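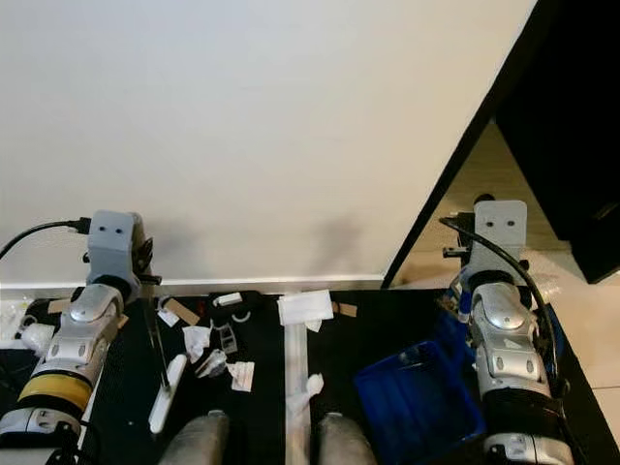

One student asked after the last session whether a parish could simply have carried on with the old Holy Week in 1956, and whether anyone would have minded. A fair question, and it takes us straight into this week's subject.

Session 2: The restored Holy Week and how parishes took it up

Before the change

For several centuries the Easter Vigil was held on the morning of Holy Saturday. The prayers spoke of "this night" while daylight came through the windows, and in many places very few people came. The services of Maundy Thursday and Good Friday were also held in the morning. Most lay people knew Holy Week through other devotions, such as the Stations of the Cross or watching at the altar of repose.

The steps

In 1951 Pius XII allowed the Vigil to be held at night as an experiment. The permission was renewed, and in November 1955 the decree Maxima redemptionis made a revised Holy Week binding from the following year. The answer to the student's question is therefore no, at least on paper. What happened in particular churches is another matter, and we have to look at local records for it.

What changed

Palm Sunday: the blessing of palms was made much shorter, and the vestments for the blessing and procession became red.
Maundy Thursday: Mass moved to the evening. The washing of feet could now take place within it.
Good Friday: the service moved to the afternoon, and the people were able to receive communion. Before this only the celebrant did so.
Holy Saturday: the twelve prophecies were cut to four, and the people renewed their baptismal promises holding candles.

Local case: Stironcombe and Nenside

Both parishes kept notice books for these years, and copies are in the Dumlao reading room, box 19. Stironcombe had used the night Vigil during the experiment, so the new books caused little trouble. Nenside had not. Its notices for 1956 give the time of the Vigil twice, with a reminder that there would be no Saturday morning service – presumably people were expected to turn up for it anyway.

The Nenside return for Easter gives 1,559 communions across all Masses. Be careful with this figure. It counts communions and not people, and we do not have the return for the year before. The choir list has 55 names, but it is undated and may belong to an earlier period.

Points to watch in your reading

Older writers often treat 1955 as a small tidying up, and some later ones treat it as the start of everything that followed. Check which rite an author means by "traditional", as the 1962 missal already includes the revised Holy Week.

For next time

Read the Zonavent course reader, section 2, and compare the Good Friday prayers in the two columns. Bring a page of notes on the changes to the wording – the rubrics can wait until the session after.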